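Mevitz overhead scanner: one winter with the old newspapers of Osia

25 shares

I bought the Mevitz overhead scanner with my own money, after I had tried for two years to photograph bound newspapers with a phone. The newspapers are the weekly paper of Osia, which was printed in the building on Gazi Street until the owner sold the press. What remains is kept in the reading room of our library, in large volumes with cloth covers, and some years are missing. My wish was to have readable copies of the pages, so that people who look for a grandfather or a shop or a flood do not need to open the volumes each time. The paper is brown at the edges and small pieces come off.

I write this review for persons who have the same kind of work. If you want to scan receipts, please read another review, because my opinion will not help you.

The scanner comes in a long box with the arm already mounted on the column. There is a black mat, a foot switch, a power supply and a thin book of instructions. I put it together in the morning before the library opened and it was ready by ten o'clock. The only difficult moment was the screw under the base. It has a head that needs a very short key, and the short key was in a plastic bag with the warranty card, where I did not look at first.

The column holds the lamp and the lens at a fixed height. This is a good thing and also the biggest limit of the machine. A page of the size of a school notebook is captured with much detail. A full newspaper page of the older format does not fit on the mat, and I had to make it in two parts, upper and lower, and join them afterward. The seller's page speaks of "large documents" and I believed this too easily. Measure your pages before you order, including the binding, which takes its own space.

I scanned 2445 pages from the end of fall until spring. I worked mostly on Thursday, when the room is quiet. In a good session I finished one volume of a thin year, and in a bad session I finished a few months only, when the pages were folded inside or the ink had gone through from the other side.

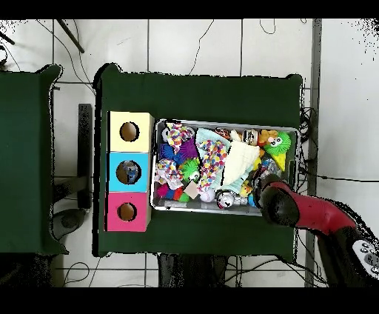

Dumisani Kekana, who read my notes before I put them on this page, answered that I am too kind about the speed. In his opinion the three seconds between pressing the switch and hearing the sound are too long when a page is held down by hand, and he gave his own machine back after a month for this reason. He also thinks the foot switch slides away on a polished floor.

I agree with him about the foot switch. Mine stays in place since I put a piece of rubber mat under it, but for this price the manufacturer could do so at the factory. About the three seconds I have another opinion. Old paper must be laid down slowly anyway, and I used the time to look at the headline and write the date of the next issue in my notebook.

The image quality is what I care about most. I used the setting of 500 dots per inch for the smaller pages, and for the big ones the normal setting. The letters are sharp in the center of the page. Toward the gutter, where the paper bends into the binding, the lines become curved, and the software tries to make them straight again. On a modern book it does this very well. On our volumes it made mistakes in maybe one page out of ten, and the mistake is always the same: the last word of every line in the inner column becomes thin and tall. I learned to turn off the correction for thick volumes and to put a folded towel under the lighter side of the book, so both sides have the same height. After that, I had to repeat very few pages.

The photographs in the newspaper are a separate question. They are made from dots, as everyone knows who looked at them with a magnifying glass, and the scanner makes from these dots a kind of pattern like woven cloth. There is a button in the software called "soften print." It removes the pattern but it removes also the faces. In the picture of the opening of the new bridge there are nine men with hats, and after softening I could not say which one is the mayor. I keep the unsoftened version and I advise you to do the same. A pattern can be removed later by somebody with better software, and a face cannot be put back.

The lamp gives a white light that is even over the mat, except for a brighter spot in the upper right. On glossy paper the spot is visible. On newspaper it is not. The light is hard on the eyes after one hour, so I wear a cap.

For the names and dates I use Bindeo, a cataloging program. It is not sold with the scanner, but the scanner can send the files directly into a Bindeo folder, and the instructions recommend it. The connection worked on the first day and then stopped after an update. I wrote to the support of Mevitz and received an answer in two days, polite and correct, with the advice to install the driver again. This helped. I would have been happier to find the same advice in the thin book. 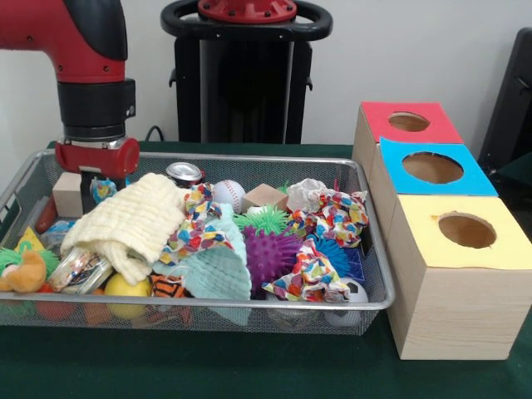 The text recognition in Bindeo deserves some words too, because many people will buy both together. It reads the ordinary columns surprisingly well when the print is dark. It has trouble with advertisements, where there are five kinds of letters in one small square, and with the death notices, which were printed very small to save space. Family names suffer most. I have a list of the ways in which it wrote one baker's name, and the list is longer than his advertisement. So you must read the notices yourself, and correct them by hand, if you want people to find their relatives by searching. For one page of notices I need 25 minutes.

I should mention the noise. There is a small fan inside the base, and it starts when the lamp has been on for a while. In a reading room it can be heard from the next table. Jahangir Roy, who comes to read the sports pages of his youth, asked me once if there was a refrigerator in the room. He was not angry, but I moved to the corner after that.

What I like:

The arm stays where you put it. The files have clear names with the number of the page. The machine does not press on the paper, and for weak bindings this is more important than anything in the advertisement. The black mat is easy to clean from the brown crumbs with a dry brush.

What I do not like:

The size of the mat. The short cable of the power supply, which obliged me to carry an extension each time. The curved lines in the gutter. The cover for the lens is a loose cap, and I lost it already once under the radiator.

Would I buy it again? For pages up to the size of a tabloid, yes, and with pleasure. For the big sheets from the early years I would look first for somebody who has a larger machine and would let me use it for a week. The joining of two halves took more evenings than the scanning. I did it at home after supper, and on some pages the halves differ a little in color, so that a horizontal line goes through the middle of the news. It does not disturb the reading.

The early volumes that I have not scanned are waiting for the summer, when the library has shorter hours and I can leave the machine on the table overnight. I will add to this review in July if the lamp or the fan changes in any way.

6 comments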